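Build the handles first

Most people who come to our workshop wanting to build a robot start with the arm. I did the same. I priced servos, I printed a shoulder joint in 3 different plastics, and I spent most of a winter chasing backlash in a wrist that was never going to hold more than a can of soup. The arm is still on a shelf. I would now tell anyone starting out to leave it for last and build the part a person can hold.

By that I mean a pair of grippers you carry in your hands. You do the job yourself, with the jaws where your fingers would normally be, and you record what the grippers did. The arm can come later and learn from the recordings, or it can never come and you will still have found out whether your jaw works. Ours are called Drorkier, after nothing in particular. Gerrit Verhoeven typed it into a file name and it stuck.

I'm writing this in February 2019, and we have been at it since December. We share a room on the second floor with a bike frame builder and a couple who repair amplifiers. The rent is split by floor area, and it's the main reason our project is small. 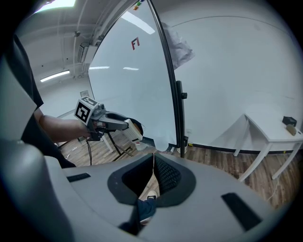 The argument for hand-held comes down to money and time. A hobby arm with enough reach to clear a table costs more than 1,000 dollars in parts before you've bought a power supply, and then you have to make it safe to stand beside. A gripper you hold weighs little, can't swing at anybody, and can be redesigned between supper and bedtime. When a finger is the wrong shape you feel it in your wrist within a minute. With the arm I would have needed a week to discover the same thing, and I would have blamed the software.

There's a second argument, and I think it's the stronger one. People are good at tasks and bad at describing them. Ask Gerrit how he picks up a washer from a flat bench and he'll say he just picks it up. Put a gripper in his hand and he drags the washer to the edge of the bench and takes it there. I'd never have written that into a program. He didn't know he did it.

The case against is real and I don't want to skip over it. A person holding a gripper cheats constantly. We lean, we turn at the hips, we bend our elbows in ways that a cheap arm can't follow. Some of what we record will be useless to any machine we could afford. Gerrit thinks this matters more than I do. He would like us to keep our elbows in and stand in one spot, and we've argued about it most Saturdays. My view is that you should record how the job gets done well and sort out the reach afterward. His view is that sorting it out afterward is how projects end up on shelves, and he has pointed at my arm while saying so.

Tracking is the other sore point. A printed marker block is cheap and it works when something can see it. Turn your wrist 90 degrees the wrong way and it may not. We tried Skindis, a free tracking package, and gave up on it after two evenings, mostly over the installer. Udeo took longer to set up and has been fine. I have no strong feelings about either. What I'd say is that you should settle the block before you fuss over the program, and glue it down hard. A block that shifts on its mount will ruin a day's recording and you won't notice until you look at the numbers.

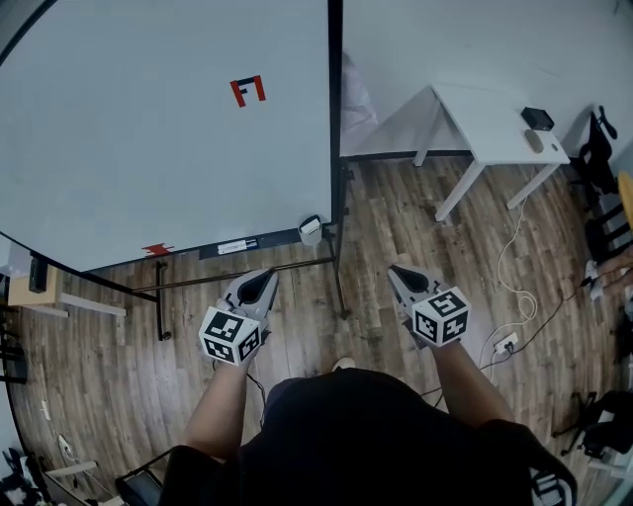
Then there's weight. My first pair was solid enough to stand on, and after 20 minutes my forearms were done. Tired hands make bad recordings. You start setting things down early and fumbling the easy ones. We thinned the walls of the shell and moved to lighter screws from Van Wijk, the hardware place down the hill, and that did more for the quality of the work than any change to the electronics. If you have one evening to spend, spend it on the grip. Get someone with smaller hands than yours to try it too, and listen when they complain.

Cables deserve the same attention and rarely get it. Leave slack for the wrist and fasten everything else. Check the plug before each session. We have lost more time to loose connectors than to anything I could call a design problem.

I don't think an arm is a waste for everyone. If you like gearboxes, build gearboxes. But if what you want is a machine that puts the dishes away, the gears are the part you can buy, and a decent hand and a few hundred good tries at the job are harder to come by. Those you can start on with a printer and a free Saturday. Gerrit wants to try cutlery next, and I want to do another month of mugs.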